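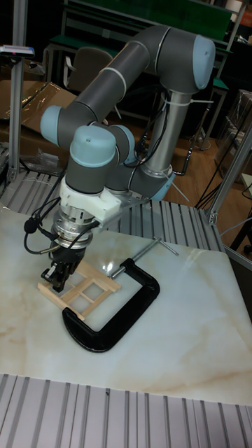
# Bundling and Tying Bench Cables

This page covers low-voltage cable runs on and around a workbench: power leads from DC supplies, USB, network, sensor leads, and small signal cables. It does not cover building wiring, which has its own code requirements, or anything carried in metal conduit.

## Tools and materials

- Nylon cable ties, 4-inch and 8-inch
- Hook-and-loop strap, half-inch wide, on a roll
- Flush cutters
- A tensioning tool (the steps below use a Harkow hand tool with a dial)
- Heat-shrink or wrap-around labels
- Adhesive tie mounts with a screw hole
- Isopropyl alcohol and a lint-free wipe

Ordinary side cutters leave a sharp stub on the tie and should be kept out of the kit. Natural nylon ties are for indoor use. Near a window or skylight, use the black UV-stabilized grade.

## 1. Plan the run

Write down both ends of every cable before moving any of them. A plain text list is enough: source, destination, connector type, length, and whether the cable has to be removed for service. Mark the last group with an S. Those cables go on the outside of the bundle and get strap only.

Sort the rest into two groups, power and signal. Keep the groups 2 inches apart where they run side by side. Where they have to cross, cross them at a right angle and separate them again right away.

Next, trace the route with a length of cord. Follow the underside of the bench or the back of an upright, and stay clear of drawer slides, hinges, and clamp positions. Measure the cord and add 12 inches at each end for a service loop. If a cable is too short to reach with the loop included, replace it. Couplers inside a bundle are a common source of intermittent faults and are hard to find later.

## 2. Label before bundling

Put one label on each end, 2 inches behind the connector, with the text reading toward the connector. Use the format `SOURCE>DEST-NUMBER`, for example `PSU1>HUB-03`. Heat-shrink labels have to go on before the connector does, so wrap-around labels are the usual choice for molded leads.

Let adhesive labels cure for 30 minutes before handling them. Solvent applied over a fresh label lifts the print, so any cleaning of the jackets should be done first.

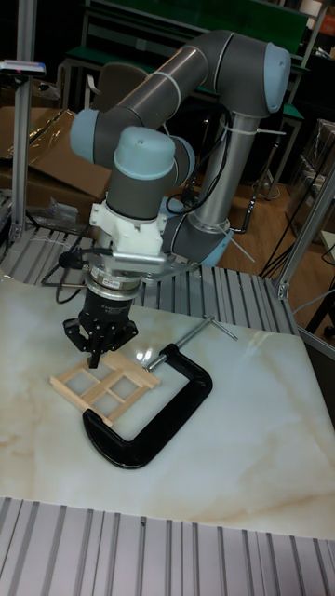 ## 3. Build the bundle

1. Lay the longest cable along the route and hold it with loose strap.
2. Add the others one at a time, keeping them parallel. Cables that weave over each other make a lumpy bundle and put side load on the ties.
3. Place the thickest cable at the center and the thin ones around it.
4. Comb the bundle by hand from the fixed end toward the free end. Work the slack out ahead of you.
5. Check each connector for reach before any permanent tie goes on.

At a bend, the inside radius should be no smaller than four times the diameter of the thickest cable, unless the cable maker gives a larger number. Network cable and coax often have one. Look for it on the data sheet.

Anything that swings, slides, or rotates needs a loop of free cable across the moving joint. Fix the bundle on both sides of the joint and move the joint through its full travel by hand. The loop should never go tight, and it should never touch the bench surface at the low point.

## 4. Apply the ties 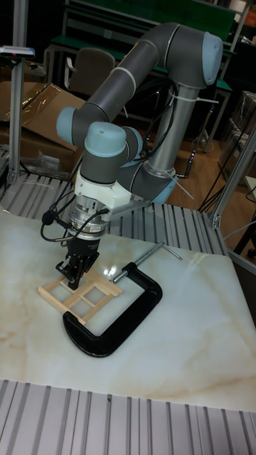

*Black cables on a silver column, fastened with white cable ties.*

Space ties evenly on a straight run, with an extra one on each side of every bend and one just before each breakout. Do not put a tie on the bend itself.

For each tie:

1. Wrap it square to the bundle. A tie set at an angle will rotate and loosen.
2. Put the head where it cannot be touched in normal use, usually against the structure.
3. Pull it snug by hand, then finish with the tool. On the Harkow, start at the lowest dial setting.
4. Test it. The tie should slide along the bundle with firm finger pressure and should not dent any jacket.
5. Trim the tail flush with the head.

Some shops leave the tails on until the final check — a long tail marks a tie that has not been signed off. This works well on larger jobs as long as the trimming step is written on the work sheet.

Tension is the usual mistake. An overtightened tie deforms the insulation, and on network cable it changes the pair spacing enough to cause retries. If a tie has left a visible dent, cut it off and move the new one an inch along.

## 5. Fix the bundle to the bench

Adhesive mounts fail on dusty or oily surfaces. Wipe the spot with alcohol, let it dry, press the mount down hard, and leave it overnight before loading it. On powder coat and raw particleboard, use the screw hole as well. 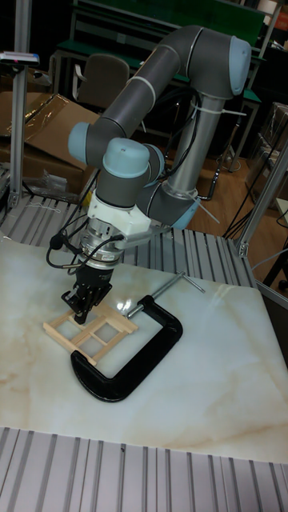

Screws should be pan head and short enough that the point stays inside the board. Under a thin top, a spacer block glued in place gives the screw something to bite. Leave the service loops hanging in a strap, with a coil no tighter than the bend radius used elsewhere on the run.

## 6. Final check

- Tug each connector lightly. The bundle should take the load before the connector does.
- Run a bare hand over every trimmed tie. Re-cut anything that scratches.
- Power up and watch for dropped devices while moving the bundle by hand.
- Update the cable list with final lengths and file it with the bench records.

Repeat the hand check every April, and after any job that adds or removes a cable. Replace ties that have yellowed or feel brittle.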